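Talk notes: What we saw at the Kelletti open day
Slot is 25 minutes, leave 7 for questions. Clicker is on the lectern, check the batteries this time.

OPENING

Say hi, thank them for coming out on a Monday night. Ask for a show of hands: who has pipetted for a whole afternoon? Who still has the thumb to show for it? (Wait for the laugh, then go.)

Okay, so — I went to the Kelletti open day expecting to stand behind a rope and watch a video of a robot. I came home with eleven pages of scribble and a phone full of questions to myself. Tonight is my attempt to sort those pages out. I don't work for them, I don't sell anything, I teach the intro lab course and I like machines. That's the whole disclosure.

Mention the date once so people can place it: January 31, 2022 is tonight's talk, the visit was earlier in the month. The next open day is in March, sign-up details at the end.

GETTING THERE

Keep this short. Old print works, big windows, very cold stairwell. Coffee at the top, thank goodness. They split us into groups and my group got Pieter Verbeke as our guide, and he was a joy. He builds the demo benches and he talks about them the way some people talk about their gardens. He let us interrupt him constantly.

Three stops on the tour: the Grikovik room, the wet bench, the Truler corner. I'm going to spend most of the time on the wet bench. If I start rambling about the Grikovik room, somebody cough.

STOP ONE: GRIKOVIK

Grikovik is their sorting line. Trays come in on a belt, an arm picks out the ones with the wrong lid, the rest go through. It's quick and it's loud and it was everybody's favorite for the first few minutes. One kid in our group asked if it could sort Halloween candy and Pieter took the question completely seriously (answer: yes, if you give it enough pictures of candy).

What I noted down: the line only does one thing, and it does it on trays that are all the same size. Put that thought aside, we'll need it in a minute.

STOP TWO: THE WET BENCH

Slow down here. This is the part I came to tell you about.

The wet bench is a table with two arms, left and right, and ordinary lab glass between them. I mean really ordinary. You could walk into any teaching lab and collect the same stuff off the shelves. No special cups with handles for the robot, no tray with a molded slot for each beaker. I got so excited about this that I asked the same question two different ways, and Pieter very kindly answered it both times.

Why it matters: most of the lab automation I'd seen before was like Grikovik. You change the lab to suit the machine. At the wet bench they're trying to get the machine to live with the lab you've already got. It's a much harder job, and you can feel how hard when you watch it up close.

Glass is the mean part. It's clear, it's slick, and the wall behind it shows right through. Think about how you find the rim of a beaker. You tilt your head, you catch a bit of shine, you sort of know. Now try explaining "you sort of know" to an arm. 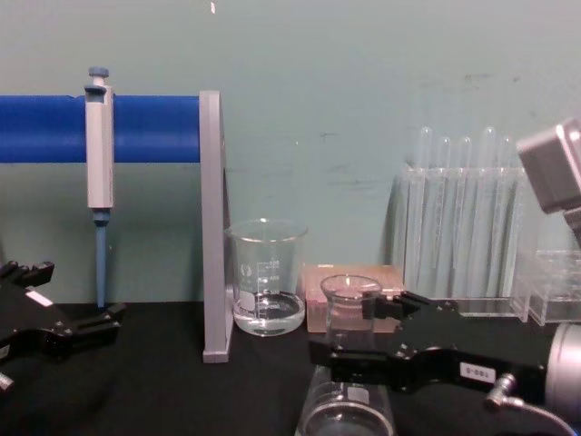 And then there's grip. Squeeze too little and the thing slides, squeeze too much and you're sweeping up. I asked how they settled on the force and the answer was patience, plus a cardboard box of broken glass that they keep under the stairs and are weirdly proud of. I asked to see the box. It's a big box!

Point out the small beaker held in the right gripper, up off the table, while the left one has nothing in it. Ask the audience which hand they'd use to pick up a beaker and which to reach for the pipette. Most people have an answer right away and most of them have never thought about it before. With two arms, somebody has to decide that on purpose, for every step.

Say a bit about the pipette too. It's a plain single-channel one hanging on a stand, the kind we hand to first-years. There's a hook at the top, it goes over the bar, and any of you could hang it up while looking the other way. For an arm, getting that hook on and off the bar is a task all by itself. Pieter told us he'd spent longer on the hook than on anything to do with water. I wrote that down and underlined it.

(If there's time, do the pen trick: hang a pen by its clip on the edge of the lectern with eyes closed. Then do it wearing an oven mitt. Mitt is in the blue tote bag. Invite somebody up if the room is friendly.)

Black cloth on the table: people will ask. I asked as well and got a long and happy answer about reflections, and how a shiny tabletop gives you a second, upside-down copy of every piece of glass. I went home and put a dark towel under my own beakers to try it. Big difference, even for my eyes. Great cheap tip for anybody who teaches with glassware.

How they run a session: somebody sets the table, the arms go through a short job, somebody resets the table and moves things a little. Over and over. They told us the plan was 500 runs for one job before moving on to the next. My first reaction was that this sounded awful. Then I remembered how I learned to titrate, and it was pretty much the same plan with more crying.

PAUSE HERE. Drink water. Take one question if there's a hand up, no more than one.

STOP THREE: TRULER

Truler is the software side. A screen, a chair, a list of steps. You write the job out in plain lines and it tells you where it thinks you've been vague. I wrote "add some water" and it was not impressed with me. I wrote a better line and it still wanted to know which beaker.

I love this one for teaching. Forget the arms for a second. Imagine handing in a lab procedure and having something patiently ask "which beaker?" until you've written down what you meant. I asked if we could borrow it for the spring course. The answer was a friendly maybe, and I'm going to keep emailing until it's something else.

There's a second tool, Dinu, that keeps a log of each run, but it was being updated on the day and all we saw was the start screen. So I can't tell you much. If somebody here has used it, please come find me afterward.

WHAT I'M STILL CHEWING ON

Speed. The wet bench is slow. A decent student would beat it easily on a simple pour, and Pieter said so before any of us could. I liked him for that.

Mess. Real benches have a sandwich on them somewhere (don't tell safety). Their table was tidy. I'd love to see the arms try my bench in week ten.

Jobs. Somebody will ask and it's a fair question, so don't duck it. Tell them what the technician in our group said, which was that she'd hand over the refilling and rinsing tomorrow and keep everything else, thanks. Then say I don't know how it will go in bigger labs. I really don't.

Cost. I didn't get a number. I asked!

PRACTICAL STUFF

March open day: groups are small, sign-up sheet is by the door, put an email address that I can read. Up to 2 guests each. Kids are welcome in the Grikovik room and at Truler, and they have to stand back a bit at the wet bench.

Wear a sweater for the stairwell. Bring questions, and ask Pieter about the hook.

Thank the hosts, thank the AV folks, open the floor. Oven mitt goes back in the tote.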